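Garkedbridge Toy Library - What's on the Shelves

Winter gallery, December 2020

Welcome, and do come in (in a manner of speaking). If you have borrowed from us before you will know most of these toys already, and if you are new to Garkedbridge then I hope a slow wander down this page gives you some idea of what we keep and why we are so fond of it all. I have been looking after the collection with Sena Amegashie since the days when it fit in 5 boxes under her stairs, and I still can't put a toy back on the shelf without having a little go with it first. Sena says this is why the sorting takes so long, and she is right.

I'll start with the shelf by the door, which we call the thinking shelf. It has the puzzles on it, the lacing boards, and a set of nesting cups that came to us from Cremilda Aguiar when her twins moved on to bigger things. The cups go out nearly every week and they always come home smelling faintly of bath soap, and I have stopped minding.

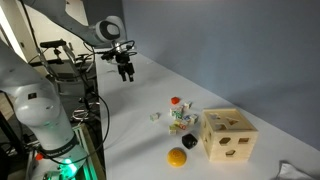 Shape sorters are what we get asked for more than anything else, and I never tire of talking about them. A child of a year or so will mostly want to lift the lid and drop everything in from the top, and please let them! The matching comes later, often all at once on some dull afternoon. The wooden cube is the kind I recommend to grandparents, a plain light box in natural wood with the holes cut into its faces, so there is always another side to turn to and try. It also looks very well on a white tabletop with a few other small toys close by, and I do think little ones settle better with a small group to choose from than with the whole basket tipped out at once. Two-week loans are usual for sorters, but ring me if you have a child in mid-discovery and we will stretch it.

The Skollilby train set is our longest loan and our longest waiting list. Mohammed-Awal Ofori mended the bridge for us in May with a piece of dowel and a great deal of patience, and it has carried trains ever since. There are 25 pieces of track in the bag, and a card in the front pocket to help you count them back in.

Then there is the quiet corner - soft books, the felt farm, and the two hand puppets that Elikem Aidoo sewed from an old green curtain. The frog is the favorite. The other one is meant to be a crocodile, though the children have called it a pickle for so long that I've written Pickle on the label.

Loans can be picked up from the side porch between 10 and noon on Saturdays. Leave your returns in the blue tub, and if a piece has gone missing, just put a note in the bag and we'll keep an eye out for a spare.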